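**Can a machine do the laundry yet?** (2018-11-12)

Washing machines have done the washing for decades. People still do the rest: opening the door, pulling out a heap of damp cloth, finding the sock stuck at the back. At Gekico, the self-service laundry in Rurilitz, we have been following a set of trials on that part of the job. A five-fingered human hand does it without thought. A mechanical one has to be told where the drum ends and the clothes begin, and dark clothes in a dark drum make that harder.
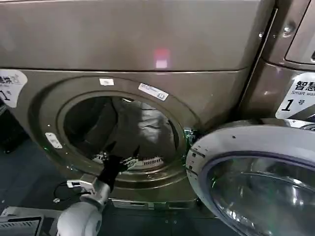
Wieser wrote in after our last issue to say that speed doesn't matter much. If a robot takes ten minutes to empty a drum overnight, that is fine, as long as nothing gets torn.

We agree up to a point. A shop with customers waiting is another matter, and a shop has more to it than washers. Goods on wire racks need restocking, and packages standing tight against each other leave little room for metal fingers. 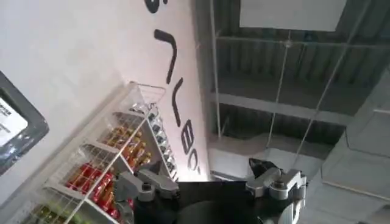 Restocking should come first, one reader in Kevville argues, and laundry can wait. Bottles keep their shape and a shirt never does.

The trial log has 172 unloading attempts so far. In 59 of them the drum was cleared on the first try, and 17 had to be stopped by hand. The usual fault was a grip that took hold of one fold and left the rest of the load behind. Sheets were the worst. 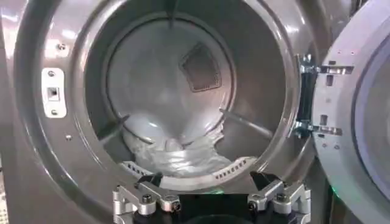 ### What we would use today

For unloading, nothing yet. A person is faster and cheaper, and the door alone can cost a robot several tries. The arm also has to stay clear of the rim on the way in and again on the way out, with cloth hanging from it.
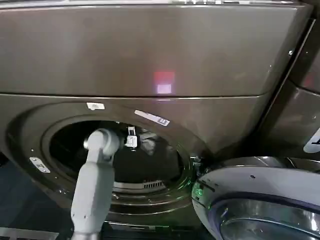

Then comes folding, and the trials haven't started on that. The next round of unloading runs through the end of November, and we will print the new numbers when we have them.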